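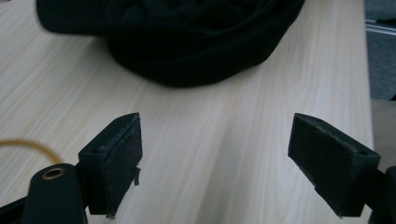

Apr 12, 2018

Soft things are slow work. The Kerkuso set needs 955 examples and we are some 8 weeks from the end of it. Each one has to start with the fabric lying differently, so I drop it, leave it as it falls and go again with the grippers, one in each hand. 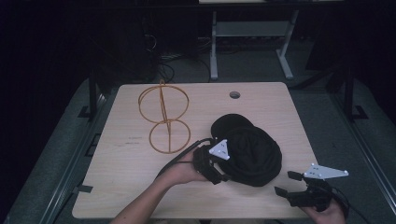 Iturra wrote under the last post that two hands per example seemed wasteful, and that one would do for anything that light. It might, but the model at Vukutstead is meant to learn both arms together.
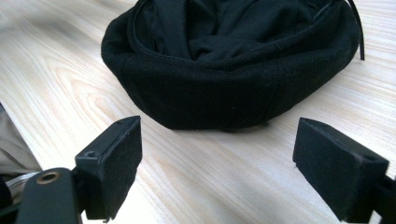
Vescombe Notes, no. 2

Black cloth on pale wood is easy to find, but the folds hardly show up in the close views. I'm keeping those examples in for now. The plan is to train on half the set first and look at the rest in September.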